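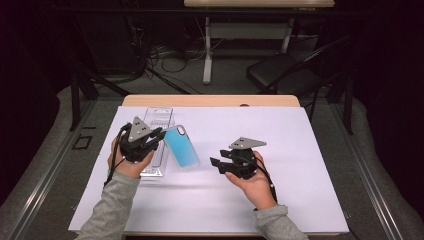

The town of Plernik will change the rules for small accessory shops and market stalls, after a vote of the town council in June. From the autumn, every shop which sells phone cases, chargers and similar small goods must take back the packaging from the customer, if the customer asks for it. Phone cases were the product most discussed at the meeting. A light blue case with a clear rim, like the one above the white board, is a thin and simple thing, but it is often sold inside a hard plastic shell that takes more space than the case itself. The shells can not go into the yellow bins of the town, and most of them finish in the normal trash.

The council made a survey in the spring, and 501 households sent back the form. Of these, 424 answered that they would bring packaging back to the shop if there was a box near the door. The remaining answers were mixed. Several people wrote that they buy such things only online and do not see how the rule will help them. The council agrees that online orders are outside of the rule for the moment.

The biggest seller in the town, Pavis, has two shops, one on the main square and one beside the bus station. It started a trial with collection boxes in June, before the vote. According to the shop, the boxes at the bus station were full after almost 59 hours of opening time, much earlier than was planned. The boxes on the square filled more slowly. Pavis now asks that the town collects the plastic at least every week, and the town answered that it will look for a way.

Not all sellers are happy. The stalls in the Chrysikopoulos arcade have very little floor, and the owners say that a box would stand in the way of the customers. For them the council accepted a shared box at the entrance of the arcade, which the stalls must empty by turns.

What is asked from the shops is not only a box. They should also show a sample of each product without its packaging, so that the customer can touch it and decide before something is opened. The hope is that fewer packages come back torn with the product still inside.

Clear packages with a hole for hanging, the usual kind for a blue phone case, are the first type on the list of the council. Paper cards and foam will follow later, when a buyer for the material is found.

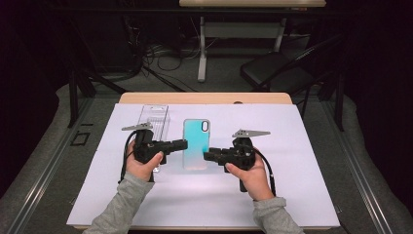 ## Where the plastic will go

The collected shells will be taken to Fuvimetti, the sorting yard on the road to the quarry. Please remove stickers and paper before you bring the packaging. Shops can pick up the box and the printed rules at the town hall, free of charge. Households do not need to register.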